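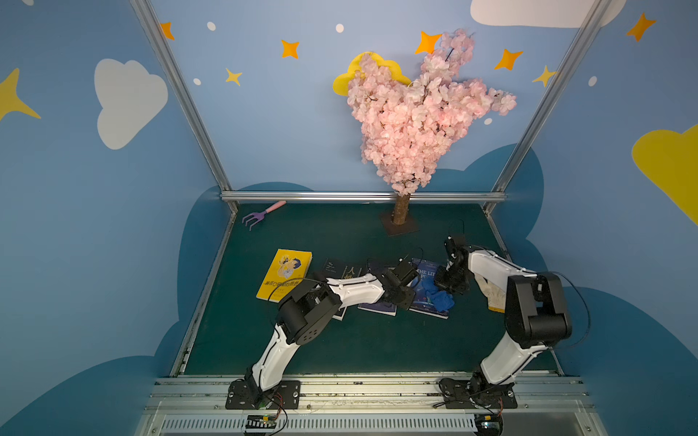
Book and sundries storage: frequently asked questions

Books and small soft items fail for different reasons and should be sorted before anything goes into a box. Gloves left on top of books are the most common fault we see in returned boxes. A crumpled blue glove lying on a dark blue copy of The Little Prince is typical: the fabric holds moisture against the cover, and the folds leave marks in a laminated or printed surface over a period of months. Gloves, garden toys and artificial plants go in the sundries box, and books go in the book box.

These answers apply to the Brisano book box, the Onau sundries box and the Vlachopoulos divider set.

Which way up should books be packed?

Flat, with the largest at the bottom. Spines alternate left and right so that the stack stays level. Books of different heights should not be stood upright in the Brisano box, as the taller covers bend under the lid.

How much can the Brisano box hold?

The rated load is 2000 g per shelf insert and 2 inserts per box. Weigh the stack on a kitchen scale if you are near the limit. Picture books with board covers are heavier than they look.

Do gloves need to be washed first?

Cloth gloves should be washed, dried flat and paired. Coloured gloves are kept apart from white ones. A white glove with a coloured cuff counts as coloured for this purpose; wash it separately the first time and check the cuff for dye loss. Do not store any glove that feels cool to the touch, as this usually means it is still damp.

Can toy garden tools share a box with gloves?

Yes, if the tool is clean. Brush out dry soil, wipe the head and handle, and leave the tool overnight. Place toy rakes with the tines facing down into the corner pocket of the Onau box. Longer handles may be set diagonally across the base.

How do I store an artificial blossom tree?

Leave it on its base and keep it upright. Dust the flowers with a soft dry brush, working from the crown downwards. Do not press the crown to make it fit. The tall Onau box has 700 mm of clear internal height; trees above that should be kept on a shelf under a loose cotton cover. Wooden bases must not be wiped with a wet cloth.

Should books in different scripts be shelved separately?

This is a matter of preference. For a mixed shelf of Chinese and English titles we suggest sorting by size first and language second, which keeps the load even. If labels are used, write the title as it is printed on the cover.

What is the Cloner label sheet?

Cloner is our repeat-label format. One master label is filled in and the remaining labels on the sheet take the same layout. A sheet has 67 labels. Labels go on the box only and should never be stuck to a book.

How do I flatten a cover that has already been marked?

Remove whatever was resting on it, place a sheet of plain paper over the cover and put the book under an even weight for a week. Shallow marks normally ease. Creases that have broken the surface will stay.

Are spare dividers available?

Vlachopoulos dividers are sold singly and in sets. Sets made before June have a shorter tab and fit the Brisano box only.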